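四月 晚上十一点多

头发还没干,趁等它干的工夫把今天写下来,不然明天又全忘了。前几天就是这样,心里攒了一堆想写的,结果早上一醒只记得自己吃了两碗面。

今天练声又卡在那个地方。就是《渡口》第二段进来以后,女低声部要从下面慢慢往上爬,爬到一半突然来一个半音,我每次都爬过头。Ermira 在钢琴前面停下来看我(她真的一句重话都没有,就是停下来,手搁在琴键上,等),我脸都烫了。她说:“你别去找那个音,你听男低音,他们已经把它放在那儿了。”我当时点头点得可认真了,其实没听懂。回来路上骑车才有点回过味来。我们女低一直习惯跟着女高走,女高一亮我们就跟着往上飘,可那一小节里女高是在拖长音,根本没动,动的是男低。所以我越是盯着上面听,越是没有参照。明天洗碗的时候试试,放录音,只听最底下那条。

写到这里去把录音翻出来听了一遍。嗯,是真的!男低在那里有一个很小很小的下行,之前听了那么多次居然从来没注意过。气人。

谱子第46小节那里我拿铅笔画了一个大圈,又在旁边写了“听下面”。结果翻过来一看,背面早就写过一个“听下面!!”,字迹是我的,什么时候写的完全没印象。

说到谱子,我的谱夹快散架了。Flinama 那个谱夹,买的时候店里吹得天花乱坠,说里面的弹力绳可以夹住很厚一叠,我觉得这个“很厚”应该是按诗朗诵的标准算的。今天练到一半弹力绳绷掉一根,谱子像扑克牌一样滑下去,我弯腰去捡,旁边的人也弯腰去捡,咚,撞头。撞的是 Oanh。她捂着额头还在唱,一个音都没断,我佩服得不行。

中间休息的时候 Oanh 给我倒了她带的姜茶,还是那个辣得人流眼泪的版本。她说她妈妈的做法是姜不去皮,拍碎,跟一点点盐一起煮,糖要最后放。我上次自己在家试,糖先放了,煮出来一股糊味,锅底刷了半天。姜她都是在 Đoàn 那家小店买的,说超市里的姜“光有个子没有脾气”。我也想去 Đoàn,主要想买那种包在叶子里的糯米糕,上次去晚了,柜台上就剩一个空盘子和几粒芝麻,老板娘还很抱歉地把盘子拿起来给我看了一下,好像我不信似的。

下半场练《三月雪》,这首我喜欢,从头到尾都喜欢。歌词其实简单得有点傻,翻来覆去就是雪、门、灯,可是和声一铺开就完全不一样了。中间有一句四个声部全都弱下来,弱到能听见旁边人的呼吸,我每次唱到那里胳膊上都起鸡皮疙瘩。今天有人在那一句上打了个喷嚏,憋了很久没憋住的那种,大家笑得唱不下去,Ermira 自己也笑,笑完说好,现在都放松了,再来。结果再来的那一遍是今天唱得最好的一遍。

我以前不是会去参加合唱团的人。这话写下来有点奇怪,但确实是这么回事。小学的时候音乐老师让我“小声一点,跟着口型就行”,我就真的跟了好多年口型,生日歌都只动嘴。后来搬来这边,冬天天黑得早,下了班回家除了做饭就是看手机,有一阵子连着好几个周末没跟人说过一句完整的话,除了“要袋子,谢谢”。楼下公告栏贴着招人的单子,上面写“不会看谱也行”,我在那张单子前面站了两回,第三回才把电话抄下来。抄下来以后又在包里放了很久,纸都磨毛了。

第一次去的时候我紧张到把自己的名字说错。真的,我把姓和名说反了,签到的人照着写了,后来整整一个月大家都管我的姓叫名字,我也没好意思改。

第一次唱出声,是站在 Oanh 旁边。她嗓门不大,可是特别稳,像扶手一样。我就贴着她那个声音走,她上我也上,她下我也下,唱完一整首才意识到刚才出声的也有我。那天回家我兴奋得睡不着,在厨房里对着冰箱又唱了一遍,冰箱嗡嗡响,居然跟我差不多是一个调。

好了扯远了。今天还有一件大事是演出场地。

原来说好的 Skidby 那边的小教堂去不成了,屋顶要修,脚手架已经搭上了。大家挺失望的,那里的混响好得不讲道理,咳嗽一声都像在唱歌。我倒是偷偷松了一口气,那里的长椅硬得要命,去年坐完一个下午,站起来腿都不是自己的。于是这几天群里一直在讨论换到哪里,有人说学校礼堂,有人说图书馆,有人说干脆在公园里唱。公园我第一个反对!四月的风大家又不是没领教过,谱子一飞谁去追,Flinama 的弹力绳反正是追不回来的。

我自己的意见是找一个顶高一点的地方,墙要硬,地毯要少。说得好像我很懂,其实是 Ermira 讲过一次,我记住了拿来用。她还讲过一个办法,到了一个新地方先拍一下手,听尾巴有多长。我现在走到哪儿都忍不住拍手。地铁通道拍过,公司楼梯间拍过(尾巴很长,非常满意,被保安看了一眼),家里浴室也拍过。我家浴室的混响其实相当可以,就是站不下四个声部。

下午看的那个地方我挺喜欢的,分上下两层,我马上就开始想,能不能让女高和女低站到上面去,男声留在下面,《三月雪》最弱的那一句从上面飘下来,哎呀,想想就不行了。Ermira 听完没说好也没说不好,只问了一句:“那你们在上面还听得见男低吗?”

……这个问题问得真是时候。 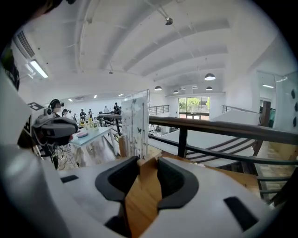

夹层上面,白白的一大间,顶是真高。

所以现在我的心情很矛盾。站在上面肯定好听,可是我那个半音怎么办,隔着一层楼去听男低音,我现在挨着他们都听不准。Oanh 说那正好,逼你练。她说得轻巧,她是那种撞了头都不断音的人。

场地的事过几天再定,还要问租金,还要问能不能搬钢琴。要是搬不了就得用键盘,Ermira 对键盘的态度大家都知道,上次她弹那台借来的 Kornari,弹完把盖子合上,很客气地说了句“谢谢它”,之后再也没碰过。我觉得那台音色还行啊,就是最高的几个键按下去有点像勺子敲杯子。

回来的路上买了菜。本来想好了做番茄炒蛋,到家发现没有番茄,我明明是专门去买番茄的,买回来了芹菜、豆腐、一包打折的葵花籽。最后做了芹菜豆腐,配昨天剩的饭,葵花籽当甜点。味道不功不过吧,芹菜老了一点,嚼的时候一直在脑子里打拍子,嚼成了四三拍。

晚饭后给妈妈打了电话,跟她说要演出,她第一句问的是“穿什么”。我说黑的,上下都黑。她说那多不喜庆啊,能不能围条红围巾。我解释了半天合唱团要统一,她听完说,那你围里面。围里面!我笑得差点把电话掉进洗碗池里。她又问要站多久,脚疼不疼,那双黑鞋是不是还是那双后跟磨歪了的。是的,还是那双。明天得去修鞋,写在这里提醒自己。

挂电话之前她忽然让我唱一句听听。我说现在唱多怪啊,邻居都休息了。她说小声点就行。我就小声唱了《三月雪》开头那句,唱完那边半天没声音,我以为断线了,喂了好几声。她说没断,在听呢,又说这句怪好听的,就是词怎么老是雪。

对了,明天要做的:
修鞋。
给谱夹换绳子,抽屉里好像有一截松紧带,找不到就用橡皮筋凑合。
番茄。
问 Oanh 去 Đoàn 要几点到才有糯米糕。
第46小节,只听男低,听三遍再开口。

头发干了。刚才关灯以前又试了一次那个半音,第一遍高了,第二遍好像对了,也可能是困得听不出来了。先睡,明天早上再唱一遍看看。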